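Moving the newsletter back to paper

We stopped printing the Jestside street newsletter in May and went to email only. It saved money, but a fair few of the older neighbours stopped reading it. Elli Ikonen told me she didn't know the footpath works had been moved until the truck was outside her place.

So it's back on paper from this month, one sheet, folded in half. I'm doing 100 copies to start.

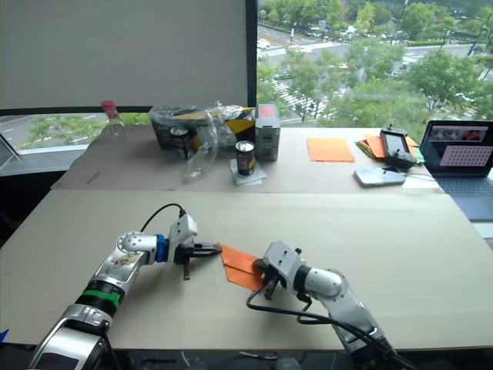 Thenmozhi Namboodiri has offered to do the odd-numbered side of the street and I'll do the even side. If you've got a "no junk mail" sticker and still want a copy, leave me a comment or drop a note in my letterbox. The email version will keep going out as well, same colour headings, same content.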